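The Orange Block

Foam is the cheapest material in most workshops and the one that gets the least thought. It arrives as packing, gets sat on, gets cut up to stop a drawer from rattling, and goes out with the trash. For the past few years it has also been turning up on workbenches as a thing to practice with.

At Naltar, a small supplier that cuts foam to order from a unit behind a tile showroom, blocks now make up a good part of the weekly output. The company started with seat cushions and case inserts. Then teachers began asking for plain blocks, with no cover and no holes, in colors that were easy to see from the other side of a room. Orange sold first and has stayed ahead ever since.

The price list has 16 sizes on it. Most buyers pick one of the larger ones, which can be put down, picked up, turned and squeezed without much risk to the block or to whatever is next to it. A dropped block of wood dents a floor. A dropped block of foam can be picked up and used again.

Cutting is done with a band knife. The operator feeds in a slab, trims the skin off all sides and then cuts to length. An order for 800 blocks went through in June and took two people most of a week, including the time spent brushing crumbs out of the machine. Freshly cut foam sheds. Naltar tells customers to slap each block against a table leg a few times before first use, and that does take care of most of it.

Color is less steady than buyers expect. Two slabs from the same maker can differ by a shade, and foam left near a window fades on the side that gets the sun. Skistier, which sells blocks in sets of 10, packs every set from a single slab for that reason. Its blocks cost more and come in a cardboard tray.

The surface under the block matters as much as the block. Foam grips a rough bench and slides on a smooth one. People who use blocks for placing exercises tend to prefer a smooth, pale top, partly for the contrast and partly so they can draw on it. A circle in black marker is the usual target. You draw it freehand, put the block in it or beside it, and wipe it away when the exercise changes.

The wiping is where things get untidy. Marker comes off a sealed top with a dry cloth if it is fresh. Left over a weekend, it comes off in patches. Circles that have been in use for a while lose parts of their outline, and the usual repair is to go over the worst gaps and leave the rest. Rubbing alcohol will lift most old ink. Scouring powder will too, but it dulls the finish, and after that the top holds ink worse than before.

Foam picks up ink as well. A block dragged across a wet line will carry the mark on its bottom face for good. Washing helps with dust and hand grease: lukewarm water, a little dish soap, squeeze, rinse, squeeze again. Stand the block on its end to dry, away from a heater, and give it two days. A thick one can feel dry on the outside and still be damp in the middle.

Blocks wear out at the corners first. They round over, then small pieces start to come away. A worn block can be trimmed down to the next size with a long bread knife, using slow strokes and no downward pressure. Naltar will do the same job for a small fee if the customer pays shipping both ways, though few do.

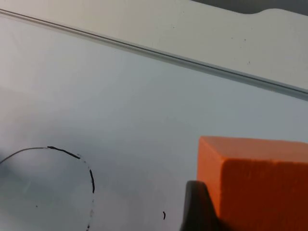

Ghoneim writes that the alcohol tip works on old marker but that the cloth should be changed often, or the ink just gets moved around the table.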